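다컴 마을 구술 기록 사업 중간 보고 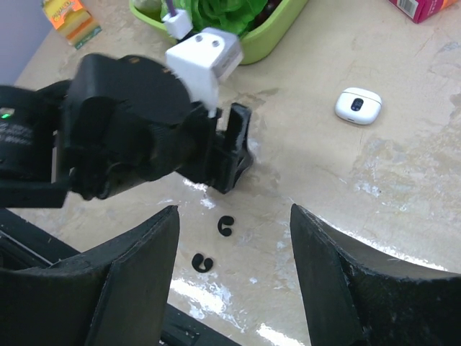

탁자 위, 검은 그리퍼 두 대

수신: 보블홀름 재단 지역문화 지원 담당 토퀼 치좀 님
발신: 다컴 구술 기록실 라클런 크룩섕크
작성일: 2019년 12월 27일

지난 보고 이후 진행 상황을 말씀드립니다. 지난번에 보내 드린 글이 "다소 낙관적"이라는 회신을 받았기에 이번에는 낙관을 덜어 냈습니다. 덜고 나니 분량이 좀 줄었습니다.

1. 녹음

6월에 시작한 구술 녹음은 지금까지 43건을 마쳤습니다. 계획서에 적은 연말 목표를 채운 수치입니다. 다만 이 가운데 4건은 같은 분이 같은 이야기를 네 번 하신 것입니다. 옛 코위 방앗간에 불이 난 밤 이야기인데, 말씀하실 때마다 불길이 커지고 본인이 나르신 물동이도 늘어납니다. 지우자는 의견도 있었지만 네 건 모두 보관하기로 했습니다. 이야기가 자라는 과정도 기록이라고 판단했고, 솔직히 네 번째가 제일 재미있습니다.

방앗간 외에 많이 나온 주제는 겨울 도로 사정, 학교 난로, 양값, 그리고 이웃의 험담입니다. 험담은 양이 가장 많고 음질도 가장 좋습니다. 다들 마이크 쪽으로 몸을 기울이며 목소리를 낮추시는데, 그 덕에 또렷하게 녹음됩니다. 생존해 계신 분에 관한 대목은 공개본에서 빼고 원본에만 남깁니다.

2. 녹취와 색인

녹취록은 현재 303쪽입니다. 속도가 더딘 까닭은 사투리입니다. 젊은 녹취자는 단어를 못 알아듣고, 나이 든 녹취자는 알아듣되 내용에 동의하지 않아 여백에 반박을 적습니다. 반박은 별도 파일로 옮겼고, 분량이 꽤 되어 언젠가는 그것대로 색인이 필요할 듯합니다.

색인 작업에는 빌티어라는 목록 프로그램을 쓰고 있습니다. 처음 두 주는 지명 표기 때문에 고생했습니다. 마을 북쪽 개울 하나에 이름이 2개인데, 개울 양쪽 주민이 서로 상대편 이름을 인정하지 않습니다. 둘 다 표제어로 올리고 상호 참조를 걸었습니다. 양쪽 모두 불만이라고 하시니 공평하게 처리된 것으로 봅니다.

3. 사진과 문서 수집

가족사진을 빌려 복제하는 일은 계획보다 늦습니다. 사진을 내주시는 데는 인색함이 없으나, 한 장을 꺼낼 때마다 사연과 차가 따라 나옵니다. 한 집에서 오후 한나절을 쓰고 사진 한 장을 들고 돌아온 날도 있습니다. 일정표를 짤 때 차 마시는 시간을 넣지 않은 것은 제 불찰입니다.

뒷면에 아무것도 적혀 있지 않은 사진의 인물 확인은 마을 회관에서 열린 자리를 마련해 해결하려 했습니다. 참석률은 높았고 합의율은 낮았습니다. 의견이 갈린 사진에는 제시된 이름을 모두 적고 누가 그렇게 말했는지도 함께 남겼습니다.

4. 예산

지출은 대체로 계획 안에 있습니다. 교통비는 남았고 다과비는 넘었습니다. 교통비 잔액을 다과비로 돌려도 되는지 승인을 부탁드립니다. 영수증은 날짜순으로 묶어 두었으며, 비스킷 항목이 자주 보이더라도 놀라지 않으셨으면 합니다. 외장 저장 장치는 한 대를 더 구입해 원본을 다른 건물에 따로 보관하고 있습니다.

5. 다음 기간 계획

- 남은 녹음의 녹취를 마치고 구술자 본인의 확인을 받습니다.
- 공개 동의서를 다시 받습니다. 먼젓번 서식은 글자가 너무 작다는 지적이 많아 키웠습니다. 한 장이던 것이 두 장이 되었습니다.
- 학교와 함께 발췌본 낭독회를 엽니다. 방앗간 화재는 몇 번째 판본을 읽을지 아직 정하지 못했습니다.

6. 요청 사항

다과비 전용 승인 외에, 공개본의 익명 처리 기준에 대해 재단의 의견을 듣고 싶습니다. 이름을 가려도 "빨간 대문 집 둘째"라고 하면 온 마을이 압니다. 대문 색까지 가려야 하는지, 가린다면 대문 앞에 묶여 있던 개는 어떻게 할지 알려 주시면 그대로 따르겠습니다. 동의서 새 서식은 우편으로 따로 보내 드립니다.

라클런 크룩섕크 드림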